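Rungate is the towel-sorting line at the Plustulside laundry, where I've worked long enough to remember when it was just us and a long table. It's named after the old loading gate it sits beside, and it's been partly automated since September two years back. I'm writing this entry because the one on the Ultetitz company page covers the machines and skips the people!

The laundry handles 3,000 towels on a busy day, mostly for hotels and a couple of gyms. Before Rungate, 10 of us stood at the table every shift, picking, shaking out and dropping things into baskets by customer. Your shoulders knew all about it by lunch.

The arms came from Ultetitz, and the software that tells them what goes where is called Eberhard (we say "he," and he gets blamed for everything). Each arm lifts one piece at a time out of one basket and sets it down in another. Terry cloth is harder for them than you'd think — a towel never lies the same way twice, and a thin hem is easy to miss.
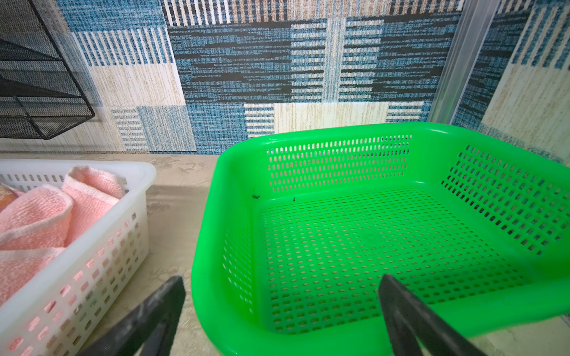 Four people run a shift on the line now. The others moved to pressing, repairs or the delivery desk, and two took the buyout. I stayed, and my job is mostly watching, clearing snags and teaching Eberhard new items. My list of things he gets wrong is up to 218 lines, washcloths at the top.

Pay went up a little for line operators. Breaks got odder, as the arms don't stop at noon and we have to take turns, so I eat with one other person instead of the whole crew. I miss the talking more than I expected. My back is a lot happier, though — and the night shift, which used to be the one everybody traded away, has a waiting list.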